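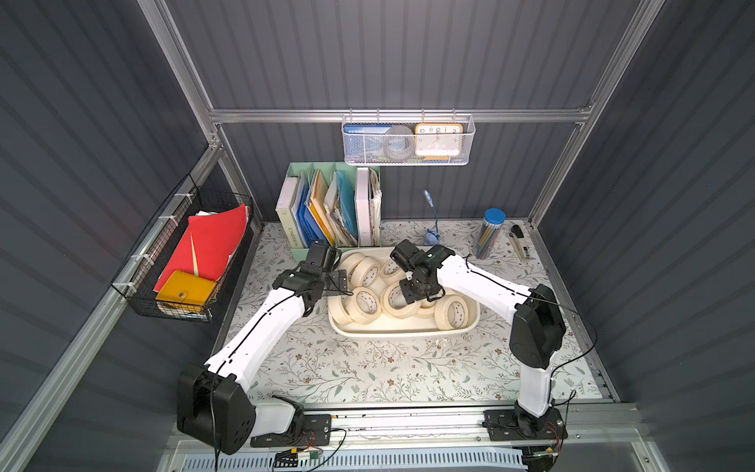

Tape in a tray, on a leaf-print tablecloth.

Bemmont opens a second packing supply store in Billham on Monday, with 40 kinds of tape on sale by the roll. The shop at 751 Saltska Road will employ 60 people.

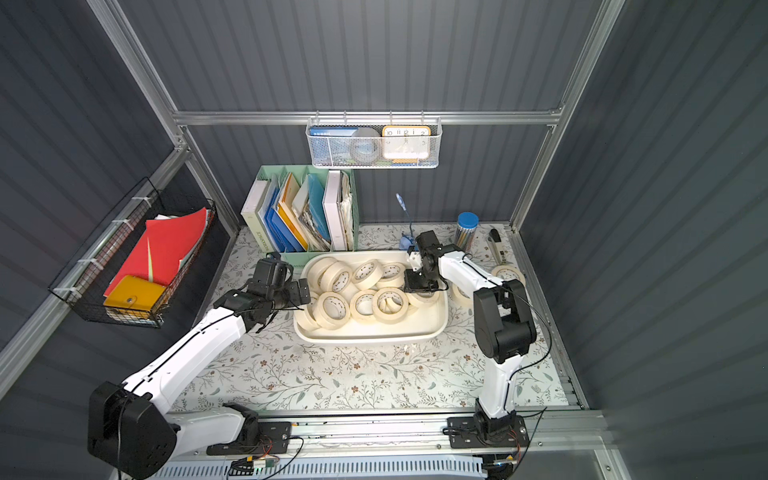
By Florencio Gallardo

The first 200 customers will get a free roll – one per household. "People moving house want to buy two rolls, and we will sell them two," said store manager Anong Luangrath. Doors open at 9 a.m. Parking is behind the building.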